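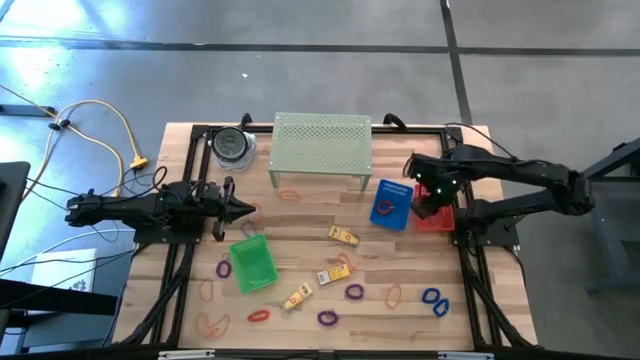
Oddur Eyvindsson reckons the pointed fingers are the wrong thing to be testing on rubber bands in the first place, and he may have a point, but I've got the things now and would like to get some use out of them.

Starnstead Makers Help
Search all posts Go

Pointed or flat fingers for thin, floppy bits?

Two arms facing each other across a table, sorting bands and little boxes into baskets. The boxes are fine with anything. The bands are a misery. With the Ruvaler pointed fingers I get one band in two on a good run, and the Nalosier flat pads mostly just push them about the table. Each set has had 24 tries. Is it the fingers, or is it me? I've been told it's me, but by someone selling fingers.
Posted by Collet

Oddur Eyvindsson
As quoted. Points are lovely until they meet wood, then they skate. Flat pads with a strip of bicycle inner tube glued on did more for me than any new gripper, and cost nothing as I already had the puncture. Slow the last bit of the descent right down. Also, 24 tries is a mood. Do a few hundred, same start positions for both sets, and write down the failures as well, including the ones you'd like to blame on the cable.

bandsaw_32
get a suction one

Marrowfat
Suction on a rubber band, good luck with that. Check your camera before buying anything. Mine was reading the table 2 mm low and I'd swapped fingers three times before I looked. If both sets miss on the same side it's calibration. If they close on the band and it slips out, do the inner tube thing. I keep the points for tangles, where flat pads are hopeless.

Contact us | Copyright Starnstead Makers | Back to top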